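Sorting bin

A sorting bin is an open plastic container into which small packaged goods are put so that they stop being everywhere else. It is found in pantries, stockrooms and workshops, usually in a color its owner would not have picked for a wall.

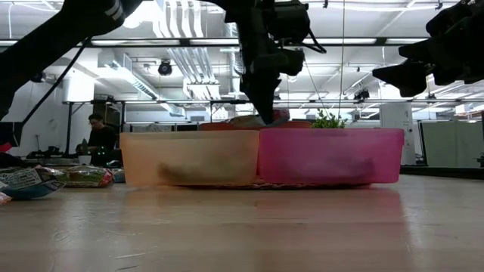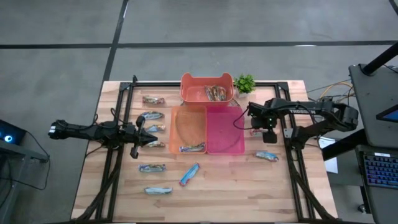
Plastic bins and packages on a wooden work surface.

Design

Most sorting bins have a raised rim and walls that narrow toward the base, which lets empty ones nest and, after a warm summer, refuse to separate. Translucent walls show that something is inside without quite saying what. Handles are common on larger models and are generally used to carry more than was intended.

Use

Bins are normally assigned by category, such as snacks, seasonings or spare parts. Irina Pană, in her handbook "The Kukholm Pantry," allows 4 bins per shelf and one category per bin. A later survey by Mircea Bogdan covered 616 households and recorded 1,727 bins, the most frequent category being "other."

Color coding is widely recommended. The Hiltov method uses two colors, one for things to be eaten soon and one for things to be eaten eventually. Tadhg Gallagher has objected that the second bin is rarely opened.

See also

Drawer divider
Junk drawer
Shelf label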